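Teleoperation notes: block pushing

May 5, 2018

The block-pushing station has been running teleoperated demonstrations since December, and the set now stands at 181 accepted episodes. Four operators contributed. The arm carries a plain rod in place of a gripper, so every task has to be solved by pushing. Blocks cannot be lifted, and a block that goes off the board ends the episode.

The operator drives the rod tip in two axes from a Tovar hand controller. Height is fixed by the Skavov control software at the start of each episode, which removes one source of variation and keeps the tip from digging into the wood. Commands and joint positions are logged together with the overhead view. Instructions are short and name the blocks by color and shape, for example "push the red star away from the yellow hexagon" or "bring the green cylinder next to the green star."

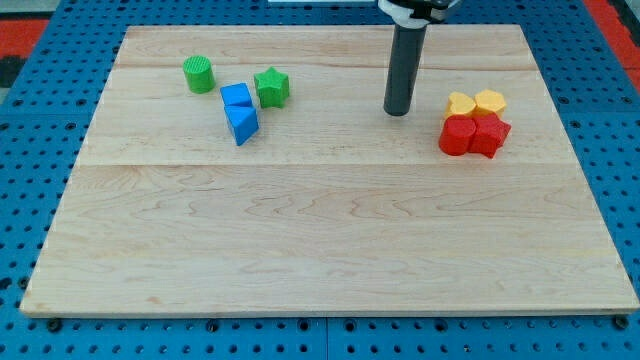
Separating blocks takes longer than gathering them. When several pieces touch, a push on one is passed on to its neighbors, and the operator has to find an outside face and work inward from there. Cylinders roll off the tip if contact is even slightly off center. Stars catch on it, which helps with turning and hinders straight pushes. Median episode length is 39 seconds, with the longest runs coming almost entirely from separation tasks.

Two changes were made to the procedure this spring. Operators now move the rod clear of all blocks before ending an episode, so that the final state is not disturbed by the last command. They also keep corrections in the recording. Earlier sessions discarded any run with a missed push, and policies trained on that data had no usable response when a block slid past the tip. The replacement runs, stored under the Ellent task list, include the miss and the recovery.

Controller lag remains the main complaint. Kavine firmware on the older hand unit drops commands when the stick is reversed quickly, and the tip overshoots. Until the update is installed, reverse slowly and pause before contact. Episodes with visible overshoot should be flagged in the log and left in place for review.

Operators starting on the station should complete the gathering tasks before moving on to separation. Booking is through the usual lab calendar.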